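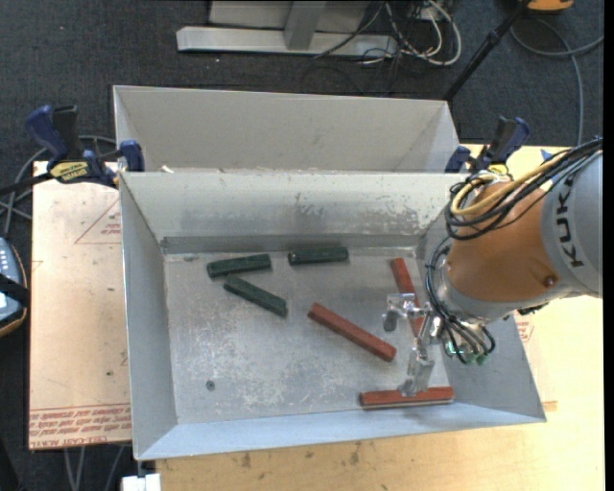

The bin-picking cell at the Flelside training workshop is running again after six working days of repairs to its gripper and air lines. Technician Adeel Siddiqui finished the job on Wed 12 January and spent the afternoon on test picks. The KUKA arm works over an open grey metal bin holding green and red blocks, with a second metal bin directly behind it and bar clamps at the sides where the two meet. The clamps went on during the repair. Siddiqui said the front bin had been creeping along the table a millimetre or two at a time, enough to put the taught positions out by the end of a shift.

The original fault was a slow air leak at one of the push-in fittings near the wrist. The gripper would close, then lose force on the way to the drop point. Siddiqui replaced two fittings and re-routed the thin hoses with more slack, as the old run had been pulling tight whenever the last axis turned past its usual range. Both fingertips were changed at the same time and the tool centre point was measured again.

"The leak took ten minutes to fix and the better part of a day to find," he said. "You could only hear it with the arm in one position."

The workshop log shows 637 test picks since the new fingertips were fitted. The first 466 were done at reduced speed. Most of the missed picks came from blocks lying close to a bin wall, where the fingers have little room to get down beside the part. The approach angle for those picks has been altered, and a slower final descent has been added to the program.

Liliana Ferri, who runs the workshop, said the cell would now get a short check at the start of each week. It covers the hoses, the fingertips, the clamps and a return to one reference point on the table, and takes roughly 30 minutes. Results will go in the paper log beside the controller until the maintenance software from Tuso is set up.

A spare set of fingertips is on order from Prascombe and is due in February. The cell stays on its present parts until then, and bookings for the evening course are not affected. Students who missed their session during the repair should see Ferri for a new time.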